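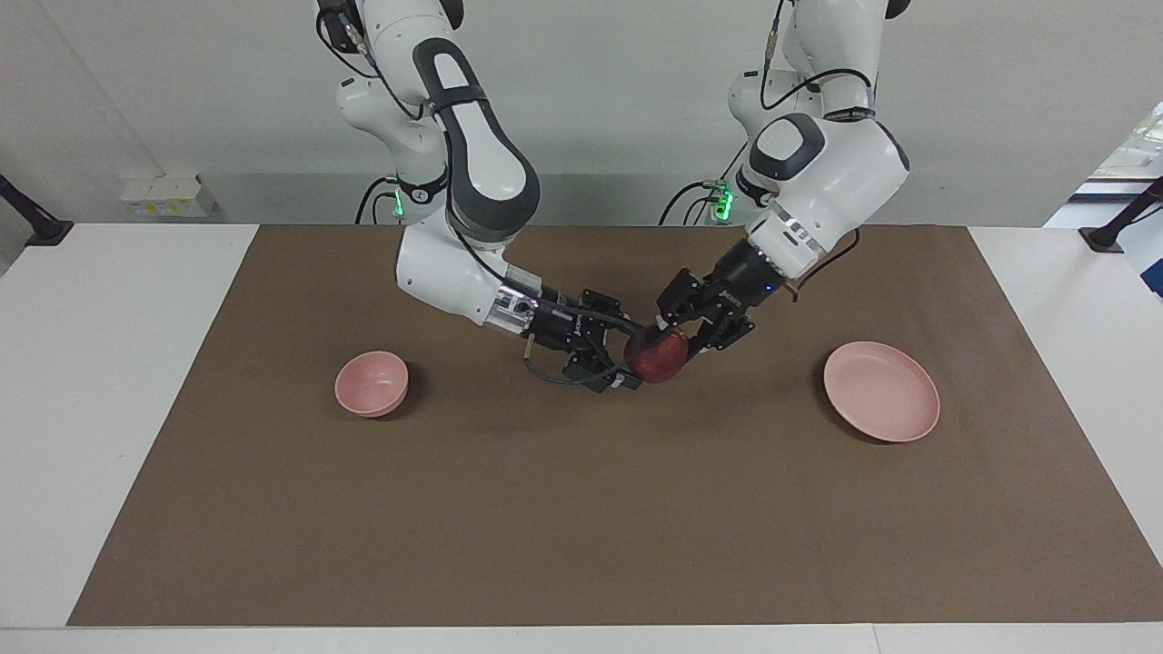
Pliro Children's Craft Program
Progress report to the Te Moana Fund
Period covered: the first half of the grant
Report date: 8/18/18

Dear members of the fund,

With this report we want to show what has been done with your grant until now, what is late, and what we plan for the remaining months. We have followed the order of headings in your form, but we have put the budget notes last.

1. Sessions held

The program started in May with paper weaving, and since then we have offered a craft afternoon in each of our eight partner libraries. The sessions are for children from five to eleven years old, and an adult must stay with the youngest ones. In total 962 children have signed the attendance sheets. Some of them came more than once, and our sheets do not separate first visits from return visits. We have changed the sheet now, so the next report will be more exact on this point.

The most popular activity was the salt dough workshop. We had planned it for one month only, but the libraries asked to keep it and we agreed. Children made beads, small bowls and name signs. Drying was a difficulty. In the first sessions the pieces were too thick and they cracked at home after some days, and a few parents wrote to tell us this. Now we give each child a smaller portion of dough and two flat sticks to roll between, so the thickness stays the same. The complaints have stopped.

The felt puppets were less successful. The sewing took longer than one afternoon, and the children under seven could not finish without help. We have divided the activity in two: glued finger puppets for the younger group, sewn hand puppets for the older group. The second version was tested in two libraries and it went better, although the fabric glue needs a long time to hold and some puppets went home with a clothespin on the head.

2. Take-home kits

Your grant also pays for kits for families who cannot come in the afternoon. We have packed and given out 154 kits so far. Each one contains colored paper, yarn, a blunt needle, a glue stick and an instruction sheet with drawings. The paper and yarn come from Stusar, who delivered on time and replaced one box of yarn that arrived with the wrong color.

We are behind with this part. The printing of the instruction sheets was delayed by five weeks, because we found mistakes in the drawings for the pompom animals (the yarn was shown going around the card in one direction and cut in the other, and a child following it would end with loose pieces). We corrected the drawings and asked three families to try them at home before we printed again. We think the time was well used, but we should have done this test before the first printing.

3. Materials and storage

Rorkar has let us use a dry storage room without cost until the end of the year. Before this we kept everything in the corridor of one library and had to carry it by hand each week. We have now a simple list on the door where the leaders write what they take. Scissors are still disappearing - not many, but at every count we are missing a pair or two. We bought new ones with orange handles, which are easier to see when cleaning the tables.

4. Training of leaders

Two training evenings were held and a third is planned before the autumn sessions. The leaders asked for more practice with left-handed children, especially for cutting and for weaving, and we will give half of the next evening to this.

5. Budget notes

From the materials line we have spent roughly 2190 dollars. This is a little under the plan, mostly because of the late kits, and we expect the difference to close when the remaining kits are packed. The travel line is slightly over. We ask your permission to move the unused part of the printing line to travel, if this is possible under your rules. The receipts are attached in a separate file.

6. Plans for the next period

In autumn we will work with leaves, paper lanterns and simple printing with cut potatoes. The lanterns will use battery lights only. Two libraries have asked for a session in the evening for parents together with children, and we would like to try it once in each place before we promise more.

We will send the final report when the last kits are delivered. If you wish to visit a session, please write to us a few days before, so the library can be informed.

With kind regards,
The Pliro program office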